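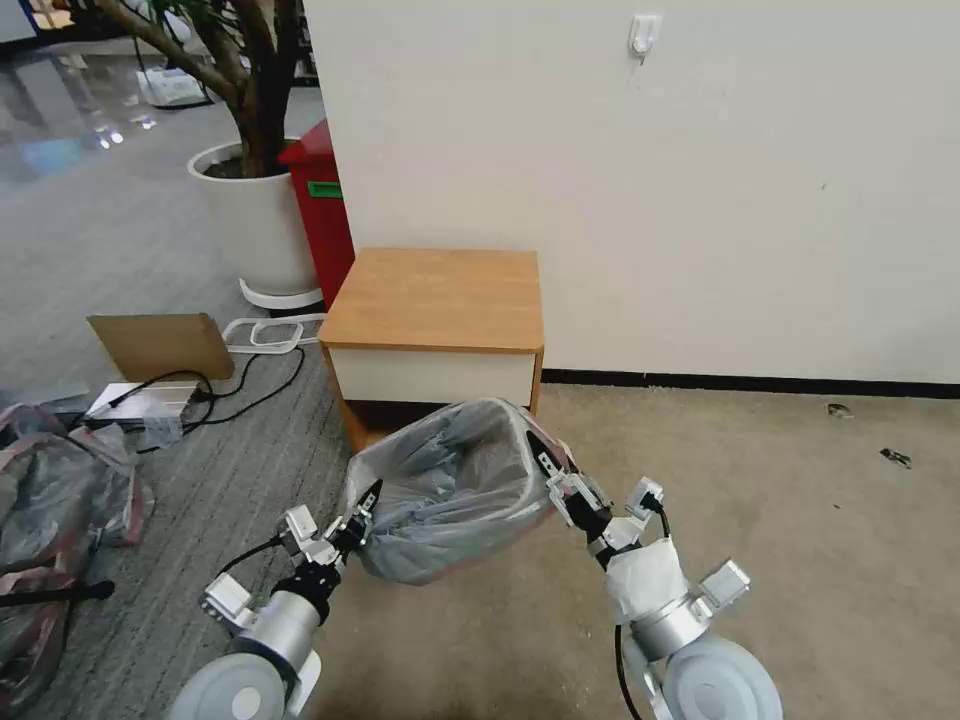
Does the ranked reset in Skodano wipe your garage too?

Only your rank points go back to zero. Cars, paint and tuning parts all stay.

Posted by uysal_fan21
Thanks. Last season I lost a set of wheels in the reset, so I wanted to check before I spend any credits.

Posted by pitlane_moth
Those were probably rental wheels. Rentals end with the season. They have a small clock next to them in the parts menu, and it's easy to miss.

Posted by uysal_fan21
Yes, they had the clock. OK, my mistake.

Second question then. Is Grollbridge worth running for points in the first week, or should I stay on the short tracks? I'm at 1573 and want to get to 1871 before March ends, which is where I finished last time.

Posted by Nermin Karaca
Grollbridge pays the most per race, but a race takes twice as long as on the harbor track. I did the whole climb there last season. 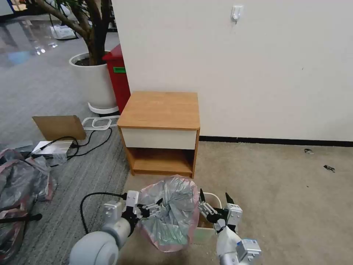
The first sector is where people lose time. Brake before the bridge, stay in third gear through the left-hander, and don't touch the boost until you are past the tunnel. If you boost on the bridge you will hit the wall more often than you gain anything.

Posted by dropgear
I disagree about the boost. You can use it on the bridge if you have the Horkitance tires. I do it every lap and my times are better for it.

Posted by Nermin Karaca
With those tires, maybe. They cost a lot and he said he is saving credits.

Posted by dropgear
Fair, but they were cut to 100 credits in the last patch. Check the shop again.

Posted by pitlane_moth
They are still bad in rain, and Grollbridge is wet half the time. I would keep the stock tires until you see what the weather rotation does. My order for the first week:

1. Finish your placement races on the harbor track. The fields are small and you can drop one bad result. 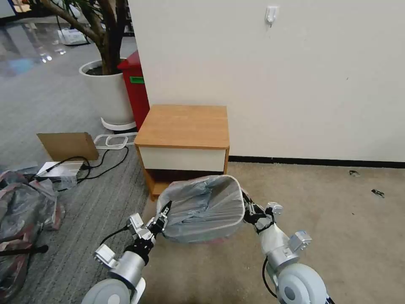
2. Move to Grollbridge once you have a division. Evenings are slower to fill – I get full lobbies before 5 p.m.

3. Stop after two losses in a row. The loss penalty goes up with each one.

Posted by dropgear
Number 3 isn't right. The penalty was made flat last season.

Posted by pitlane_moth
Flat in the lower divisions. In gold and up it still grows. I lost 21 points on my third one last night.

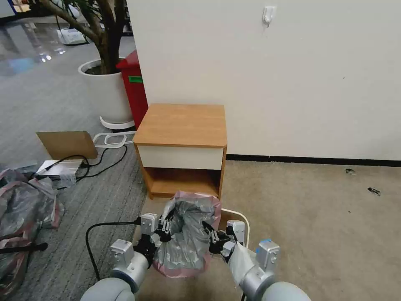
Posted by dropgear
OK, I've never been above silver, so I'll take your word for it.

Posted by uysal_fan21
Did the placements on the harbor track and came out in silver. Going to try Grollbridge tomorrow on stock tires and will post my lap times.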